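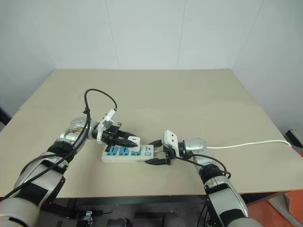 Ticket 4623: Power strip, beige table by the white wall
Opened by: Zoila Sánchez
Assigned to: Nazar Dovhaniuk
Status: Waiting on reporter

Zoila Sánchez
The white strip with the three blue sockets keeps dropping whatever is plugged in nearest the switch. The other two sockets are fine. I think the strip is bad and we should order a new one from Eklund.

Nazar Dovhaniuk
Maybe. We replaced the last "bad" strip in April and the old one tested fine on my bench. Which plug were you using? Was it pushed all the way in?

Zoila Sánchez
The small white one. Yes, all the way in. It has dropped out 7 times since I started keeping track.

Nazar Dovhaniuk
Seven times with the same plug tells me as much about the plug as about the strip. Please try:
1. Switch off at the strip. Move the small white plug to the far socket. Switch on, leave it 16 minutes.
2. Put a different plug in the third socket. Same again.
3. Leave the cord alone while you do it. No sliding the strip across the table.

Yến Trình
Could it be the switch? It's right next to that socket.

Nazar Dovhaniuk
Then I'd expect all three to go, and Zoila says they don't. I wouldn't rule it out on one person's word, though. Sorry, Zoila.

Zoila Sánchez
Step 1 done. Plug stayed on in the far socket for the full time. So it's the strip.

Nazar Dovhaniuk
Or the plug is a loose fit and got a better grip over there. I still need step 2. If a second plug drops in the third socket I'll pull the strip and sign off on a new one. Until then please leave that socket empty.

Status changed: In progress to Waiting on reporter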